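Clarberg: Handgreifer vor Roboterzelle, Beschaffung in zwei Stufen

Der Möbelteilehersteller Cletier teilt die geplante Automatisierung seines Standorts Clarberg in zwei Beschaffungsstufen auf. Zunächst werden 5 handgeführte Greifwerkzeuge mit Kamera angeschafft, über die Roboterarme entscheidet das Unternehmen gesondert. Das geht aus der Investitionsplanung hervor, die am Mittwoch im Werk vorgestellt wurde.

Für die erste Stufe sind je Werkzeug 3134 Euro netto angesetzt. Enthalten sind Kamera, Halterung und ein Satz Greifbacken. Speichermedien, Ersatzbeläge und der Rechner für die Auswertung laufen über das Instandhaltungsbudget und sind im Stückpreis nicht berücksichtigt. Lieferant ist Myung, die Lieferzeit beträgt laut Angebot 7 Wochen.
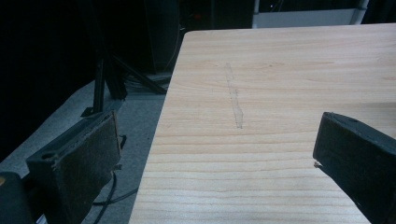
Als kritischen Posten führt die Planung die Backenbeläge. Sie gelten als Verschleißteil, für das bislang keine belastbaren Standzeiten vorliegen. Cletier will den Verbrauch deshalb pro Werkzeug und Schicht erfassen und erst danach einen Rahmenvertrag ausschreiben. Bis dahin wird einzeln nachbestellt.

»Die Greifergeometrie legen wir jetzt fest, die Traglast des Arms später«, sagte Projektleiter Chun-hung Tang. Die am Handgerät verwendeten Backen sollen ohne Änderung an den Roboterflansch passen. Ein entsprechender Adapter ist Bestandteil des Angebots, muss aber noch abgenommen werden.

Aufgezeichnet werden Handgriffe an 43 Werkstückvarianten, überwiegend Platten und Leisten. Lackierte Teile sind vorerst ausgenommen. Die Freigabe der zweiten Stufe ist an die Auswertung dieser Aufnahmen gebunden, das Ergebnis soll im Juni vorliegen. Für das Schwesterwerk Prurkcombe ist in der laufenden Planung kein eigenes Budget vorgesehen. Es kann Geräte aus Clarberg ausleihen, Transport und Kalibrierung gehen dann zulasten der dortigen Kostenstelle.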